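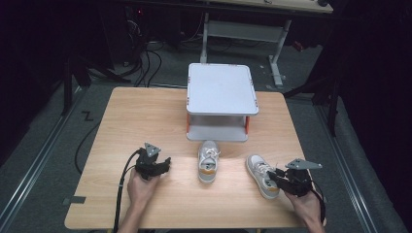
Shoes by the door: Biljana Živković on small halls and where the trainers go

26/11/2023

Biljana Živković has spent most of her working life thinking about the first two metres of other people's homes. She trained as a joiner, sold kitchens for a while, and now runs Rimotell, a small business that sorts out hallways, porches and the bottoms of stairs. Most of her customers live in flats, and most of them ring her about shoes.

"They say it's about the coats, or the pram," she says. "Then I go round and it's shoes. There's nowhere to put your foot down without standing on somebody else's."

We met in the room behind the Rimotell shop, where she keeps the racks and stands she is thinking of recommending. She likes to have each one for a while before it goes on her list. The list is short at present. A bench from Brosier is on it, and so is a narrow cupboard from Orlandini that tips open at the front, although she has doubts about the hinges.

What she talks about most is the small two-tier stand, the sort with one shelf above another and an open middle. It takes up very little floor and holds a pair on top and a pair underneath. She thinks people overlook it because it looks too small to be useful.

"Customers want a rack for everything they own. I ask them which shoes they wore this week and it's usually the same pair every day. Those are the ones that need a place. The rest can go in a box in the bedroom."

She prefers a top shelf with a raised rim, even a slight one, as it stops a shoe being nudged off by a bag. Rounded corners matter in a narrow hall, where people catch their shins. White is what she sells most of, and she has mixed feelings about it.

"White looks clean in the shop. In a house it shows every bit of grit, so you have to be someone who wipes things. I tell people that before they buy it. Some of them go away and come back for the grey."

Trainers are harder to store than people expect. The soles are thick and the heels flare out, and a pair set side by side can be wider than the shelf. Her answer is to turn one of them round, so that the heel of one sits next to the toe of the other. She learnt it from a customer in a basement flat and has passed it on ever since.

On laces she is firm. She wants them undone, or at least loosened, before the shoes are put away.

"If you pull your foot out with the laces still tied, you tread down the back. After a year the heel has gone. It takes a few seconds to undo them, and then the tongue opens up and the shoe can air."

She doesn't like wet shoes on any closed shelf. They should stand on newspaper until they are dry, away from the radiator, and only then go on the rack. Pale trainers get a going-over with an old toothbrush and a little washing-up liquid, with the white edge of the sole done separately and last. She has tried the special cleaning foams and went back to the toothbrush.

Height is the other thing she is asked about. A low stand suits children, who will use the bottom shelf if they can reach it without help. For anyone who finds bending difficult, she puts the stand on something solid, or gives them the top shelf and everybody else the lower one. She once fitted a hall in Sisedus Court with the stand raised on a plinth of 190 millimetres. The hall itself was 700 millimetres wide, and the front door still had to open fully.

"I measured that door more times than I'd like to admit. You always measure with the door open. People measure with it shut, order the thing online, and then they can't get in."

Rimotell will be looking at cupboards again in May, when she hopes to have a decision on the Orlandini. She would also like to find a decent boot tray that doesn't buckle. The ones she has tried so far have gone to her sister, who uses them for seedlings.

I asked how she keeps her own hall. She has one stand by the door and a hook for keys. Her walking boots live in the car.

"My husband's are on the stairs," she says. "I've moved them twice today."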